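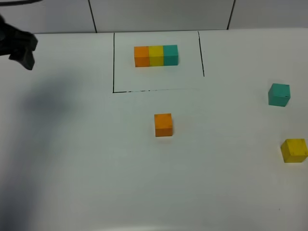

Figure 3. Orange, yellow and teal cubes in a row inside the marked area.

9 min read

4. Shortened games and the final table

4.1 The rule and its effect

The Kornavis League treats a game that has been stopped by weather or failing light as complete once five innings have been played, or four and a half if the home side is ahead. The result then stands in the table with the same weight as a game of full length. A game stopped before that point is void and is replayed from the first pitch if a date can be found. The rule is an old one and is close to those used in many other leagues. It has drawn little comment from the clubs, and the minutes of the annual meetings contain only two motions to change it, both withdrawn before a vote.

The data set described in Section 2 holds 3,479 games over 15 seasons. Nine clubs took part in each season, and each pair of clubs met either six or seven times. Of these games, 157 were shortened and allowed to stand. Void games are left out of the count, as are games awarded to one side without play. Where a void game was later replayed, the replay is entered under the date on which it was finished.

At first sight the number of shortened games is too small to matter. They make up less than one game in twenty, and in most seasons the club that won the title did so by a margin that no change of rule could have removed. The question of interest is a narrower one. It is whether shortened games fell evenly upon the clubs, and whether those that fell late in the season had an effect on the order of the table out of keeping with their number.

4.2 Where shortened games were played

Shortened games were not spread evenly over the grounds. Dremstead, which lies nearest the coast and has no floodlights, was host to more of them than any other club. Its home games in the early weeks of the season usually began in the late afternoon, and a delay at the start was often enough to bring the end of play forward. Clubs with floodlights lost fewer games to darkness but were not spared those lost to rain.

It might be supposed that this would harm Dremstead and its visitors in equal measure, as both sides play the same number of innings. The records do not support that view. The home side bats last, and under the league's rule a home side that is ahead after four and a half innings has no need to bat again. A visiting side that is behind at the same point has lost the innings in which it might have recovered. A home side that is behind has at least been given its full share of turns at bat. The benefit is slight in any one game. Over many seasons it favours the club whose ground most often sees play stopped.

We tested this by comparing the home side's record in shortened games with its record in games of full length, taking the score after five innings as the common starting point. Home sides that led at that stage went on to win most of the full-length games, as would be expected, but they lost enough of them for the difference to be worth noting. In the shortened games the lead became the result. We stress that the comparison rests on a modest number of games and that the grounds differ in ways that the records do not capture, among them the quality of the drainage and the readiness of umpires to wait.

4.3 Late-season games

A shortened game in the opening weeks and one in the closing week count for the same in the table, but they are not the same in their effect on the clubs. Early in the season a void game can be replayed without much trouble. In the final weeks there are few free dates, and umpires know that a game which fails to reach five innings may never be finished. Several umpires' reports refer openly to the need to "get the game in". It is reasonable to think that play was sometimes begun, or kept going, in conditions that would have led to a postponement in spring.

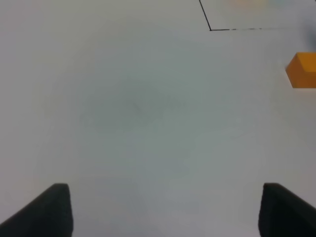
The innings-by-innings records give some support to this reading. In the last three weeks of the season, a higher share of stopped games had passed the five-inning mark than in the weeks before. The gap between the two periods is clear in the earlier seasons and becomes smaller after the league moved its closing fixtures to an earlier hour. We have not tried to separate the effect of the earlier start from that of drier weather in the same years, as the ground reports are too uneven to allow it.

In two seasons the order of the leading clubs would have been different if shortened games had been left out of the table altogether. In the first, Dremstead finished a single win ahead of its nearest rival and took the home place in the Balogun Shield, the short play-off that follows the main season. Removing the shortened games would have placed the two clubs level on wins, and the tie would have been settled on the games between them, which the rival had won. In the second, the change affects only third and fourth places, but the fourth-placed club did not enter the Shield that year and so the difference was of some weight to the clubs concerned.

This exercise should be read with care. Leaving a game out is not the same as playing it to the end, and it is likely that most of the missing games would have been won by the side that was ahead when play stopped. A fairer test is to give each side a share of a win according to how often sides in the same position went on to win games of full length. When this was done, the order of the table changed in only one of the two seasons, and Dremstead kept its first place by a very small fraction.

4.4 Records and scoring

Some limits of the records should be set out. For the earlier seasons the source is the printed scorebook, which gives the runs in each inning but seldom the time at which play stopped. For the later seasons the source is the Pellora scoring file, which was filled in at the ground and holds a time for each half-inning. The two sources overlap for one season. Where they disagreed over the score we followed the scorebook, as it had been signed by both captains. Where they disagreed over the reason for the stoppage we marked the reason as unknown.

There is also a difficulty with games that were stopped in the middle of an inning. The league's rule returns the score to that at the end of the last full inning if the visiting side has gone ahead in its half and the home side has not had its turn. This provision was applied in most cases but not in all. In a small number of games the scorebook shows the reverted score while the published table gives the other. We have used the published table throughout, because it was the published table that decided places, and the games in question are marked in the appendix.

Individual batting and pitching figures are treated differently. The league counts them in full for any game that stands, and it discards them when a game is void. A pitcher who completes five innings of a shortened game is credited with a complete game. Readers who wish to compare pitchers across clubs should bear in mind that the leading figures for complete games at Dremstead include several of this kind, and that the season summaries do not set them apart.

4.5 Suspended games

The main alternative to the present rule is to suspend a stopped game and resume it from the same point at a later date. This would remove the advantage described in Section 4.2, though it would bring costs of its own. The visiting club would in many cases have to make a second journey for a few innings of play. With nine clubs in the league, one is without an opponent on each full round of fixtures, and the free dates this creates seldom fall to both clubs at once. A more limited form of the rule, under which a game is suspended only when the sides are within two runs of each other, would have applied to fewer than half of the shortened games in the data set. The cost of such a rule in travel and ground hire is considered in Section 5.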